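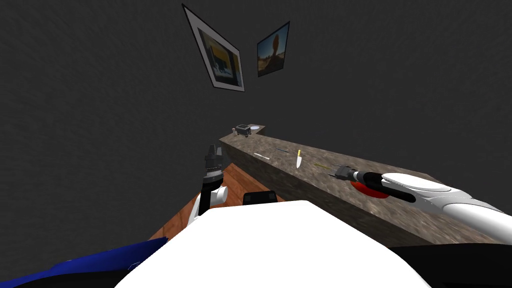
La cuisine simulée, avec le comptoir et les deux bras du robot.

Notre club Seteck prépare le concours Pärn. Chaque équipe de 2 élèves programme le robot en simulation – les essais durent 90 secondes.

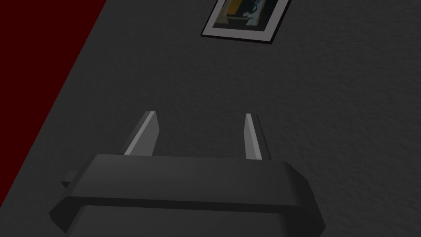
Le réglage de la pince nous a demandé 22 essais en mars. Nous notons toujours la position de départ avant de lancer le programme. Avec les deux doigts bien écartés, comme ici, nous pouvons vérifier l'ouverture.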